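Warnmont to relay brick surface on Darent access road

Warnmont, July 2004 – The district works office has awarded the contract for resurfacing the Darent access road to Gisler, which will lift and relay the block paving in 14 sections. Work begins in August.

The road carries freight between the Luno grain depot and the rail siding. Under the contract, pavers that pass a compression check will be cleaned and reused, and the rest replaced with blocks of the same format. The bedding sand will be taken out to full depth and recompacted, with new jointing sand vibrated in after laying.

Project engineer Dirceu Siqueira said the existing bedding had lost material at the joints, allowing individual blocks to rock under axle loads. "The blocks themselves are mostly sound," he said. "The layer under them is the problem."

Edge restraint will be checked before each section is relaid – a loose curb lets the outer courses creep. The contract allows 105 working days. Trucks over five tons will use the northern gate while a section is closed. The depot handles about 2,000 truck movements a month at harvest.

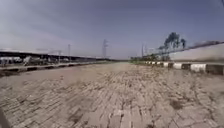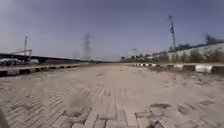

Block paving between low curbs, with dust over the bricks.

Access during the work

One lane stays open to light vehicles at all times. Depot staff should use the west entrance. Closure notices will be posted at both gates before each section starts.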